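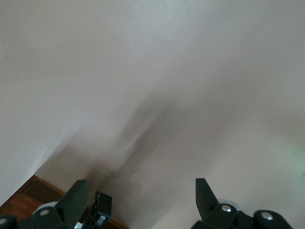 Okay, the spare room wall is finally one colour. Thread about paint, because I have been living with paint for most of December and I need to talk to someone about it.

When we moved in that wall was mustard. Proper hot dog mustard. The other three were cream, so somebody made a choice at some point and stood by it.

I wanted a pale grey that didn't go blue. Went to Paquette Hardware and the grey section has a whole aisle end to itself. I came home with 17 chips and taped every one of them up (my partner very kindly said they all looked lovely).

If you're doing this, look at your chips at 8 am and again after supper with the lamp on. Mine went from "soft cloud" to "inside of a fridge" in one day.

Ended up with a colour called Ito. No idea why it's called that. In the can it looks like porridge and I nearly took it back!

Prep was the bad part. There was a shelf on that wall before and whoever took it down left the plugs in. I dug them out, filled, sanded, filled again where I'd sanded like a maniac, sanded again. There was dust in my tea.

Mustard needs primer. I tried to skip it on one corner as an experiment and it came through looking like a nicotine stain. So: primer, then 2 coats of Ito, then a bit more along the top where I'd been stingy with the roller.

Now the wood. The reddish-brown piece against that wall was my grandmother's and it's the reason I did any of this. Against the mustard it looked orange and sort of angry. Against the grey you finally notice the grain.

Several people have asked if I'm going to paint it too. No! I know painted furniture is a thing and some of it is gorgeous, but I've been polishing that wood since I was small enough to sit under it.

It is 182 cm long, which I know by heart now from measuring it every time I had a new idea about where it could go. It went back exactly where it was.

Moving it was a whole Sunday. Everything out first, then old towels folded under the feet, then a slow shuffle across the floorboards with a lot of "wait wait wait". Towels are so much better than those stick-on felt things, mine rolled off before the halfway mark.

I cleaned it while it was out in the middle of the room. Barely damp cloth, then a dry one, then a tiny bit of Zason wax on an old T-shirt. The edges around the inset bits collect gunk like you wouldn't believe, I went around them with a soft toothbrush and it took ages. Very satisfying though.

Things that came out of it: a tin of buttons, a lot of takeout menus, one mitten, and a jigsaw puzzle with 862 pieces left out of 1,000. (Yes, I counted them. It was raining.)

Still to do: the light. I've got a Lumevus lamp on order because the ceiling fixture throws horrible shadows on a plain wall. I never noticed on the mustard, I guess I was busy noticing the mustard.

Also debating whether to hang anything. Half of me wants one big print over the wood, the other half just spent all that time filling holes and isn't ready to make a new one.

Budget, for those who asked: primer and paint together came to just over what I'd hoped, and I already owned the roller and tray. Buy a decent angled brush for the edges. I did the first edge with a cheap one and was picking bristles out of the wall with tweezers.

Leftover paint is labelled with the room and the colour name and it's in the basement. Closet door next, probably in the new year. If anyone has a good way to get primer off a hinge, please tell me.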